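Bin picking notebook, Telstead cell
Month: March
Entry: grasp ranking, wall check, and the reflections problem

Started at 9:40. The plan from last time was to merge the new grasp ranking into the main branch, but I found first that the planner was reading the old bin model. The old model has straight walls. Our bin has a right wall that slants outward and a back wall that slopes down to the floor, so every collision check near the back was wrong by some amount. I replaced the mesh and put the version name in the start-up log, so that we can see it without opening the config.

After this change the planner (Chien, the sampling one, not the old one) refuses fewer grasps at the back wall. On the recorded set of 2426 depth images it gives a valid approach for 457 that were rejected before. I did not check by hand that all of these are good. I looked only at 30 of them and they seemed reasonable to me.

Segmentation is still the weak part. The floor of the bin is worn and has pale scratches, and the detector sometimes joins a scratch with the side of a block. The dark green blocks are worse than the reddish-brown ones. When two blocks are close and have nearly the same angle, we get one long mask and the grasp center falls in the gap.

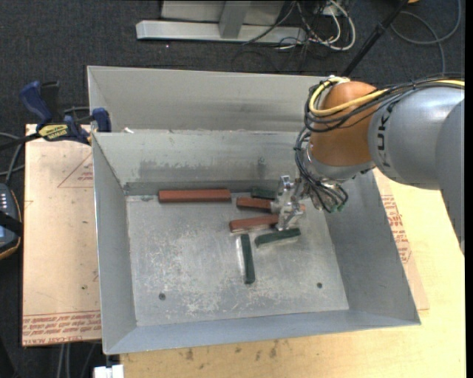

Notes by: the perception and planning developer, Bumari project

For the ranking I use now three terms: the clearance of the fingers, the visible part of the mask, and the distance to the wall. The weight of the visible part was too high. It preferred always the long block at the back wall because it is well exposed, even if the fingers have little space there. I reduced the weight by half and the order looks better in replay. With a block that is partly under another mask or under the gripper, the score must not be computed at all from that view. I added a flag for this, but the flag is not yet saved in the log file. To do.

Second problem: the gripper is shiny, and its points in the cloud are not always removed by the self-filter. I increased the padding of the filter to 15 mm. This removes the ghost points, but it also removes a bit of the block next to the fingers. Maybe it is better to take the depth image only from the home pose, and to use the close view just for the color. I will ask in Skitanis channel how they do it there, I remember they had the same gripper mesh problem.

The cable bundle at the wrist is not in the robot model. Chien does not know about it, so a plan with a large wrist rotation can be "free" in the planner and still pull the cables. For the moment I limited the last joint in software. The limit is in the cell config and not in the URDF, please do not move it. A simple capsule around the bundle would be enough, I think.

Also: the clamp on the upper left edge of the bin should be in the collision scene. I added a box for it with generous size. If somebody moves the clamp, change the box also.

Open points:
save the occlusion flag in the log
test 10 mm padding against 15 mm on the same replay
capsule for the wrist cables
retrain with more images where green blocks lie close to each other
ranking branch is NOT merged yet, waiting for the replay with the new bin mesh

Stopped at 17:20. The replay job is running on the second machine, do not restart it.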